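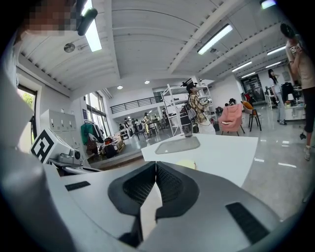

白色方块上的黑白标记，旁边是灰色支架

Kikanent 字幕放映台
给电影俱乐部、小型影展和学校放映室使用
制造与销售：Zollilard 放映设备

产品介绍

Kikanent 是一台放在放映室里的小机器，它的工作是把字幕投在银幕下面的一条黑色字幕带上。电影本身仍然由您自己的放映机或者投影机来放，Kikanent 不接触影片，也不改变画面。操作员坐在后面，看着电影，按一个大按键，下一句字幕就出现。

很多老电影的拷贝没有中文字幕，或者只有另外一种语言的字幕。重新制作一份拷贝很贵，而且档案馆借出的拷贝当然不允许我们在上面做任何事情。所以影展常常使用独立的字幕带。大的影展有专门的公司来做这项服务，小的俱乐部一般请不起。我们做 Kikanent 的时候，想的就是这些小的俱乐部。

一套设备包括主机、字幕投影头、手持按键、字幕带布和一个硬的运输箱。一个人可以提着走上楼梯，不过如果楼梯很长，我们还是建议两个人。

主要部分

主机
主机里面保存字幕文件，并且有一块小屏幕。屏幕上同时显示三句：刚才的一句，现在的一句，下面的一句。现在的一句用比较大的字。屏幕的亮度可以调得很低，坐在最后一排的观众不会受到打扰。主机可以保存 100 部影片的字幕。超过这个数目的时候，请把旧的文件转移到存储卡上。

字幕投影头
投影头只投一条窄的区域。字的颜色可以选择白色、浅灰色或者淡黄色。放黑白片的时候我们自己比较喜欢浅灰色，白色有时候太亮，会把眼睛从演员的脸上拉走。投影头有一个手动的对焦环和一个水平调整螺丝。没有自动对焦。我们试过自动对焦，但是在字幕消失的时候它会去寻找别的东西，结果下一句出来是模糊的。

手持按键
手持按键有四个键：下一句、上一句、隐藏、锁定。“下一句”是最大的一个，用手指不用看就能找到。按下去几乎没有声音。线长足够从放映室走到观众席的后面，有的操作员更愿意坐在那里，可以听得更清楚。

字幕带布
布是哑光黑色，上边有搭扣，下边有一根重的横杆，让它保持平直。布可以卷起来，请不要折叠，折痕在灯光下会看得见。

两种工作方式

手动方式
操作员听着对白，一句一句地按。这是我们推荐的方式，特别是放胶片的时候。胶片有换本，有时候会断，有时候某一本里面少了几秒钟，任何时间码都不知道这件事情，只有坐在那里听的人知道。操作员最好懂一些影片的语言，但是不一定要很好。如果提前看过一遍影片，并且手里有一份双语的对白表，一般就够用了。

跟随方式
如果您放的是数字文件，主机可以跟随播放设备送出的时间码，自动换句。操作员可以随时按“锁定”键回到手动。从手动回到跟随的时候，主机会先等到两句之间的空白，然后再继续，这样观众不会看到字幕突然跳动。

速度不同的问题

默片和早期有声片的放映速度不总是一样的，数字版本和胶片版本之间也有差别。在跟随方式里，您可以给每一部影片设定一个速度比例。设定以后，请在影片的开头、中间和结尾各检查一次。只检查开头是不够的，误差在结尾的时候才最明显。

关于默片，还有一件事情。默片的插卡字幕在画面里停留的时间比较长，而且观众要先看一眼原文的插卡，再看下面的翻译。请在准备文件的时候给插卡选择“插卡”这个类型，主机会让翻译和插卡一起停留，等您按键才消失。普通的对白字幕是到了时间就自己消失的。

字幕文件的准备

Kikanent 可以读普通的纯文本字幕文件，也可以读带时间的字幕文件。中文简体和繁体都可以，也可以在一行里面混合拉丁字母。我们有一个免费的准备软件，名字叫 Kerekes，可以在您自己的电脑上检查文件。Kerekes 会用颜色标出太长的句子、停留太短的句子和没有翻译的空句。

我们的一些建议：

每次最多两行。一行最好。
换行的地方请选在意思停顿的地方，不要把一个人名分成两半。
两个人同时说话，请在每一行前面加一个短横线。
歌词如果对故事没有意义，可以不翻译。如果导演让这首歌说出了人物没有说出来的话，请一定翻译。
不要提前把笑话的最后一句放出来。喜剧里面，早半秒钟，全场的笑声就在演员开口以前出来了。
画外音和画面里的对白可以用不同的字形，但是请整部影片保持一致。

最后一条我们要多说一点。有的译者喜欢用斜体表示画外音，可是中文的斜体不好看，在远处也不容易读。我们在机器里面准备了一种稍微细的字形，可以用来代替。

安装的步骤

一、先把字幕带布挂在银幕下边缘的下面，两者之间留一个手掌的距离。
二、把投影头放在稳定的桌子或者架子上，不要和放映机放在同一张桌子上。放映机的震动会传给字幕。
三、打开主机，选择“测试行”。测试行从最左边一直到最右边。
四、用水平螺丝让测试行和银幕的下边平行，然后对焦。
五、走到第一排的最左边和最后一排的最右边，各坐下来看一次。请真的坐下来，站着看到的和坐着看到的不一样。
六、如果前排的人头会挡住字幕带，请把布移到银幕的上面，并且在主机里选择“上方”。

第一次安装请多留一点时间。熟练以后会快很多。

在 Ammont 的使用经验

Ammont 是一个只有一个放映厅的电影俱乐部，他们从一月开始使用 Kikanent，用来放一个讲家庭和工人生活的导演回顾展。俱乐部的放映负责人 Poonam Grewal 给我们写了一封比较长的信，经过她的同意，我们引用其中的一部分：

“这些影片里面，人物常常同时说话，一个人在厨房里抱怨，另一个人在门口道歉。以前我们用投影软件放字幕，操作的人总是很紧张。现在他可以看到下一句是什么，所以他知道要不要等。我们的大厅有 90 个座位，最后一排也能读到。我唯一不满意的地方是线太硬，冷的时候它不愿意卷起来。另外，手册里面关于换本的那一页，请写得再清楚一些，我们的人读了三遍。”

关于线，我们已经换成了比较软的一种，以前的客户可以免费更换。关于换本的那一页，我们也重新写了。新的手册在下载页面里。

技术资料

字幕保存数量：100 部影片
电池使用时间：90 分钟（只供主机；投影头必须接电源）
每行最多字数：中文 29 个字
可以选择的字号：33 种
字幕颜色：白色、浅灰色、淡黄色
菜单语言：中文、英文、法文、匈牙利文
时间码输入：有
存储卡插口：一个
手持按键：有线，一个；可以另外购买第二个
冷却：无风扇

请注意电池的时间。主机的电池是为了防止突然停电，让您不会失去当前的位置，不建议用它来放完一部长片。

每行虽然可以放 29 个字，我们不希望您真的放这么多。观众来电影院是看电影的，如果一直在读，演员的表情就看不到了。

箱子里面有什么

主机一台
字幕投影头一个，带镜头盖
手持按键一个，带线
字幕带布一卷，带横杆
电源线两根
存储卡一张，里面有测试文件和一部短片的示范字幕
纸质手册一本
运输箱一个

不包括：放映机、银幕、支架、电脑。

可以另外购买

宽的字幕带布，用于宽银幕影片
第二个手持按键，用于两个操作员轮流工作
软的手提袋，只放主机和按键
备用电池
投影头的遮光罩，放映厅的墙是白色的时候很有用

租用和购买

我们既出售也出租。出租以一个周末或者一个月为单位，长的影展可以单独商量。学校和非营利的电影俱乐部有优惠，请在询问的时候说明您的组织的名字，并且附上一份最近的放映节目单。我们喜欢看节目单，也可以从中知道您需要哪一种布。

5月31日以前订购的客户，可以免费得到一卷宽的字幕带布。

收到机器以后，您有 29 天的时间可以退货。请保留原来的运输箱，没有箱子我们不能接受退货，投影头在普通的纸箱里很容易受伤。

保修和维修

保修包括主机和投影头的所有电子部分。字幕带布的磨损、镜头上的划痕和进水不在保修之内。镜头请用干净的软布轻轻地擦，不要用纸巾。

如果影展期间机器坏了，请先打电话，不要先写邮件。大部分的问题可以在电话里解决，最常见的是手持按键的插头没有插到底，或者“锁定”键忘记打开了。如果在电话里不能解决，我们会寄出一台备用机，您的字幕文件请一定另外保存一份。

经常收到的问题

可以同时显示两种语言吗？
可以，一种在上面一行，一种在下面一行。这样每种语言就只有一行的位置，请在准备文件的时候缩短句子。

可以用来放歌剧或者话剧的字幕吗？
有的客户这样用，机器可以做到。不过我们的手册和软件是为电影写的，舞台上的一些需要，比如跳过一整场，操作起来比较慢。

译文的权利是谁的？
译文属于译者或者委托翻译的组织。我们不收集您的文件，Kerekes 也不把文件送到任何地方。借别的俱乐部的译文以前，请先问译者，并且在放映前的介绍里说出译者的名字。

露天放映可以用吗？
天完全黑了以后可以。有风的时候，布的下面需要固定，横杆的两端有孔，可以穿绳子。下雨请不要使用。

操作员按错了怎么办？
按“上一句”就可以回去。如果错了很多句，请先按“隐藏”，在主机的小屏幕上找到正确的位置，再按“下一句”。观众少看两句没有关系，看到错的两句会很混乱。

能不能先试用？
可以。请和我们约一个时间，带上您自己的一段影片和字幕文件，在 Zollilard 的试映室里试。试映室比较小，有一块正常高度的银幕。如果您要带胶片来，请提前告诉我们是哪一种规格。

下载
Kikanent 手册（中文，新版）
Kerekes 准备软件
空白的双语对白表
换本的操作说明，单页，可以贴在放映室的墙上

询价的时候请写明：放映厅的座位数，银幕的宽度，放映室到银幕的距离，以及您主要放胶片还是数字文件。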